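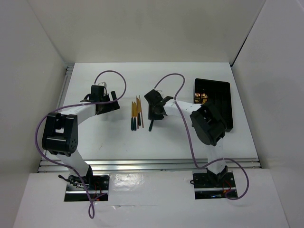 Search this site Go

Print this page | E-mail this page
Reading time: 2 minutes

Is the Dalta two-arm kit worth the money? Student project report
2020-07-02

Gresport sells the Dalta as a kit that "learns household jobs in an afternoon". We had it on loan from December and chose one job, sorting kitchen knives into a tray, to see how far that claim holds.

Building it was slow. The manual skips the cable routing, so we left slack in big loops over each arm and hoped for the best. The maker says this is fine. We are less sure – a loop that hangs free can catch, and ours did twice.

We logged 600 attempts. The kit put the knife in the tray in 199 of them. Of the rest, 131 were dropped on the way and the others never got a proper grip. Flat handles lying close together were the worst case, and the brochure shows only single items set well apart.

Support was polite but kept pointing us to the paid Lurnach software, which we did not buy. It may help. We saw no test results for it, and asked for them.

The arms themselves are decent for teaching how joints and servos work, and we would use them for that again. As a sorting kit we can't recommend it at the full price of £439 per arm. The next group should try the Shetty grippers before spending more.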